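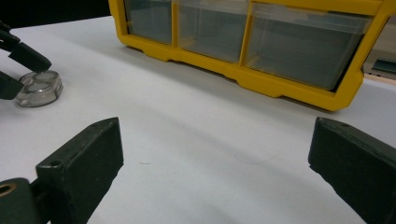 Yellow drawer organizer and a small clear piece on the white table, Catacutan bench.

Catacutan Small Parts Sorting, data card

Version 4
Last edited 7/10/20
Contact: Lovely Navarro

Summary

Catacutan covers one household task: putting small loose items away in a tabletop drawer organizer. Each sequence begins with items on a white table and is labeled with the drawer each item belongs in. The set was put together at Cadley for work on storage and tidying of craft, office and hardware supplies.

Contents

The release has 90 sequences. 50 use the yellow organizer with clear drawers. The rest use the Saltutano trays, which are open on top and have no drawers to pull. Still images are stored next to each sequence, one folder per sequence.

Furniture and containers

Table: white, matte top. It was not changed between sessions. The surface shows soft shading, darker toward the front in some stills, and no correction has been applied.

Organizer: yellow plastic frame with rounded corners, feet along the bottom edge, clear plastic drawers. The drawers are not all shown at full size in every still, so do not use apparent width to identify a drawer. Use the drawer field in the label file.

Trays: see trays.txt. Tray sequences carry a tray field in place of the drawer field.

Items

There are 14 item classes. Names in the label file are short and lowercase. Clear items are grouped under the prefix "clear" and are the hardest to outline on the white table, where the tabletop shows through the body and often only the edge highlights separate the two. Outlines for these were drawn by hand and checked a second time. Expect looser edges than on the colored items.

Round recesses in a clear item are part of the item. They are not labeled as holes or as separate parts.

Label fields

item: class name
start: resting place on the table at the first still
drawer: target drawer, numbered from the left as seen from the front of the organizer
state: open, closed or unclear, for the target drawer
note: free text, mostly empty

Drawer state is marked unclear when the top edge of the drawer front is out of view or hard to read. Please do not convert unclear to closed. Earlier versions did this and the counts for closed drawers came out too high.

Known problems

Organizer position is not fixed. It may sit at an angle to the table edge, and part of it may be out of view. Labels refer to the whole organizer, including drawers that a given still does not show.

Drawer contents before a sequence were not recorded. The clear fronts look gray or blue in low light, and this should not be read as a filled drawer.

Background objects past the table are unlabeled.

Changes

Version 4: drawer numbering now runs from the left in all files. Versions before April used the right for tray sequences.
Version 3: clear items outlined again.

Use

Free for study and teaching. For other use, write to Iletti and give the version number. Corrections to labels go to Lovely Navarro with the sequence folder name and the field that needs changing.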